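On Keeping a Household Medicine Record

This journal has for the most part confined itself to domestic administration: insurance schedules, meter readings, the storage of guarantees. Several readers have written since September to ask whether the same methods may be applied to medicines kept at home. The present entry sets out the arrangement used in this household, with some remarks on where it has been found wanting.

The record was begun when the family moved to the flat in Plollano and the contents of two bathroom cupboards were brought together. A good number of items had passed their expiry date. Others were duplicates, bought on separate occasions by different members of the household. A single written list was adopted the same week and has been maintained ever since.
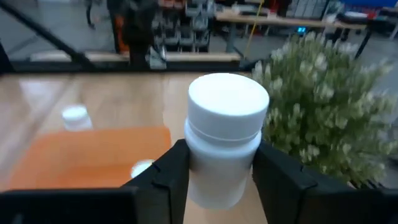

What the record contains

Each item is given one line. The line shows the name as printed on the label, the strength, the date of opening, the expiry date and the person for whom it is intended. Where a pharmacist has given spoken advice, a short note is added in the last column. The present book runs to 43 lines, of which a fair proportion have been struck through in red.

Lines are never erased. An item that has been finished or returned remains legible, so that any later question from a surgery can be answered with a date.

The book itself is a Semetti ledger with numbered pages. A spreadsheet was kept alongside it for a time, but the two soon disagreed and the spreadsheet was withdrawn. Readers who prefer a computer will no doubt manage well enough, provided that only one version is treated as correct. A pencil is tied to the spine with string.
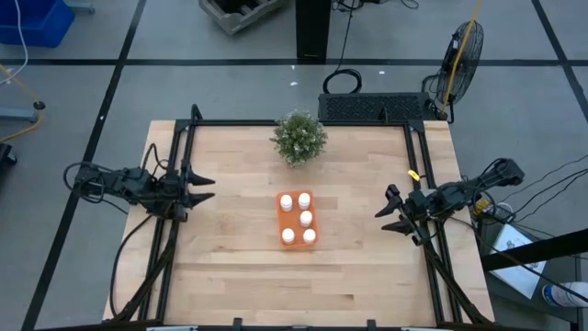

The table, with the tray in place.

The review is held on the first Monday of the month, after breakfast. It takes around 2 hours if it has been neglected and a good deal less if it has not. Every item is taken out, read against the book and put back in the order in which it is listed. Reading aloud is recommended where a second person is available, as small print is easily misread and strengths are often given in figures that look much alike.
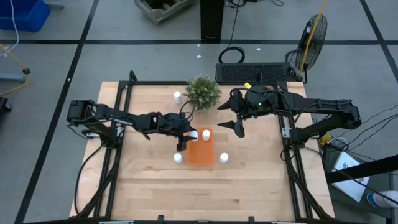

Two points have given difficulty. The first is the matter of medicines which must be used within a stated period of opening. Eye drops are the usual case. The expiry date on the carton is of no help once the seal is broken, and the date of opening must therefore be written down on the day. This was overlooked on more than one occasion last winter - the column has since been outlined in ink.

The second concerns items kept elsewhere: the car, a coat pocket, the drawer at the office. These are entered on a separate page headed Schwaiger, after the make of the travel case in which most of them live. The page is the least reliable in the book.

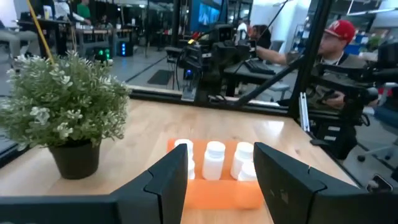 Returns and disposal

Unwanted medicines are taken to the pharmacy on Jikar Street and handed over at the counter. They are not placed in the household bin and are not poured down the sink. The date of return is entered on the relevant line. Personal details on labels are covered with a black marker beforehand.

Correspondence on the design of the columns is welcome. A ruled sheet may be copied from the earlier entry on meter readings, with the headings altered to suit.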